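Damp in the back room, dehumidifier or just open a window??

ursina_s
Posted 07:40
Right so we rent the ground floor at Grendutach, the end one by the stream, and the back room smells like old towels every February. Landlord says ventilate. I do ventilate. Reading on the hygrometer stays daft whatever I do. Is it worth buying a dehumidifier or am I just heating water for fun

J Plattner
Posted 07:58
Open both windows wide, 4 times a day, few minutes, heating off while you do it. Tilted windows do nothing except cool the wall down. Done.

balthasar_frei
Posted 08:15
Not done. If it's a solid stone wall and it's against the slope the water is coming through, no amount of windows will fix that. Is the plaster soft low down? Any white fluffy stuff?

ursina_s
Posted 08:31
Bit of white fluff behind the wardrobe yes. House is old, 1673 over the door, though the back room was added later I think

balthasar_frei
Posted 08:34
Salts. Thats ground damp. Tell the landlord in writing.

J Plattner
Posted 08:50
or it's a wardrobe shoved up against a cold wall. Pull it out a hand's width first before you start a war with the landlord

Voss_R
Posted 09:22
Had the same in my workroom. Bought the small Cimeck, the 2 litre one. Useless, tank full every morning and the smell still there. Swapped it for a secondhand Macedo with a hose out to the drain and that was the end of it. Noisy mind you. Electric bill went up by 100 over the winter, so not free.

aurelia.b
Posted 09:41
Please don't run them overnight off an old extension lead. My sister's went brown at the plug. Get a decent one and keep it up off the floor if the floor is the damp bit. I've got one of the round ones on the table, easy to see what's plugged in:
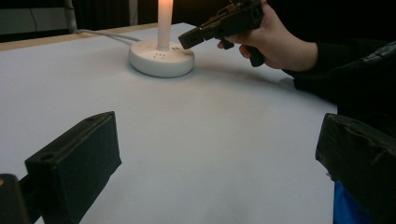 Jonas Plattner
Wall socket is better than any extension. And she still hasn't moved the wardrobe.

ursina_s
Posted 10:05
Moving it now, calm down

ursina_s
Posted 10:48
OK moved. Wallpaper behind it is black in the corner and the skirting is soft, I can push a fingernail in. Took photos for the landlord. Do I wipe it or leave it for him to see?

balthasar_frei
Posted 10:55
Leave it till he's been. Shut the door, clothes out of there. Soft skirting is not from breathing, sorry Jonas

J Plattner
Posted 11:03
Could still be condensation, it runs down and sits on the skirting. Seen it loads. But fine, get him to look

Voss_R
Posted 11:20
Ask him to check the gutter on that side as well. Mine was partly that. Fatden did ours, came out quick enough, didnt try to sell me an injection course or whatever it's called

ursina_s
Posted 12:12
He's coming to look after work. Will ask re gutter. Does anyone know if I can wash the coats or are they done for

aurelia.b
Posted 12:30
Wash what you can, dry it outside if it's not raining. Wool ones to the cleaners and tell them it's mould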